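Home | News for Kids | How It Works | For Teachers | Contact

Filed under: Safety and Community

What Happens When Someone Is Reported Missing?

Sometimes a person does not come home when expected, and the family cannot reach them. When this happens, the family can ask the police for help. This is called making a missing person report.

A report can be made at any hour. The officer who takes it will ask what the person looks like, what they were wearing, and who spoke to them last. A recent photograph is very useful. Families do not have to wait a full day before they call.

Next, the police decide how quickly they must act. A small child or a person who needs medicine is looked for right away. Officers may visit friends, check hospitals, and ask stores for video.

In the town of Harju, the search team has 600 trained members. Last March they looked for a hiker in the Flirby woods. The team leader, Helju Sepp, divided the land into squares on a map, and each group was given one square to walk through slowly. Dogs were brought in at 4 p.m. The hiker was found that evening beside a stream, tired but safe.

The Harju office received 1,236 reports last year. Most of the people were found within two days. Many had missed a bus, lost a phone, or forgotten to tell someone about a change of plans.

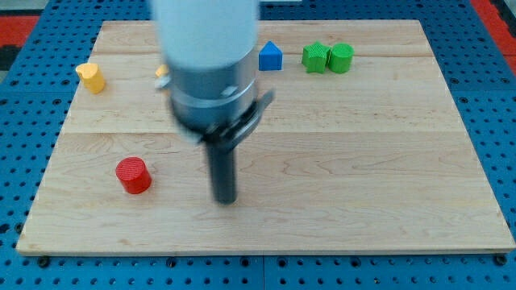

Who should a child tell if a friend is missing?

A trusted adult, such as a parent or teacher, should be told at once. The adult can then call 911. It is important to share everything you know, even if your friend asked you to keep a secret.

Kwesi Osei, who answers calls at the Harju office, asks children to learn their full address and one family phone number by heart.

Contact the Clovero Children's News Desk | Copyright Clovero | Back to top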